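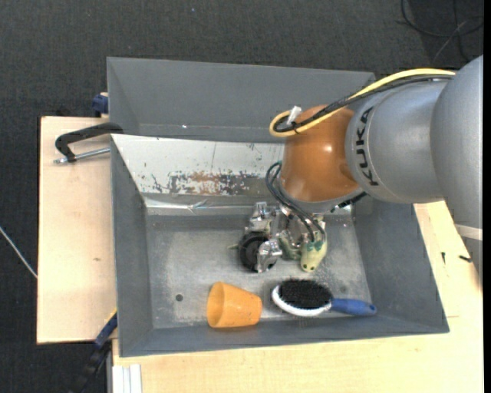
Notebook entry, 10th April
Project Planus, household item clearing
Entered by Damilola Oyewole; reviewed by Arben Radonjić

Purpose. The Planus work package asks whether a single arm can clear a bin of mixed household items without a person stepping in. Tidying was selected as the first chore for evaluation. Dish loading and laundry folding remain deferred until July.

Setup. KUKA arm, metal bin on the wooden table, bin held to the board with the C-clamp. Arben requests that the clamp be checked at the start of each session and again after any contact with the bin wall. The contact threshold remains at the value agreed with Stosura. Items are placed by hand and are not arranged to favor the gripper.

Procedure. The arm is to select an item, lift it clear of the bin, hold it, and release it at the drop position. An item that is lifted and then slips is recorded as a failed pick, even if it lands outside the bin. The previous log was inconsistent on this point and its totals should not be compared with ours. Time limit per attempt is 12 seconds. After 2 failed attempts on the same item the run is stopped and the item is noted by name.

Remarks on items. The orange cup, when on its side, offers the gripper either the rim or the full width of the body. The planner prefers the body. I would like a rim grasp permitted when the open end faces away from the wall. The hairbrush is the harder case: the handle is the sensible place to hold it, but the head draws the higher grasp score under the current Yeo model. Arben considers this a labeling problem in the training set, which holds 1,219 grasps and very few long-handled items. I am less certain and have asked for the score maps before we relabel anything.

Assessment. The present system should not be described as able to tidy. It can be described as able to attempt single picks from a fixed bin under supervision. A drawer or a bathroom shelf has no clamp and no known floor height, and the person who owns it will expect the brush to be put back somewhere in particular. Placement is not covered by this work package at all. The wording in the draft summary for Flolesside goes further than this and must be corrected before it is sent.

Actions.
Oyewole: obtain score maps from the Yeo model; revise the Flolesside summary.
Radonjić: propose 300 additional grasps, handles first; confirm cable slack at the wrist over the full range of motion.
Both: agree on a written definition of "cleared" before the next block of runs. Does an item resting on the bin edge count?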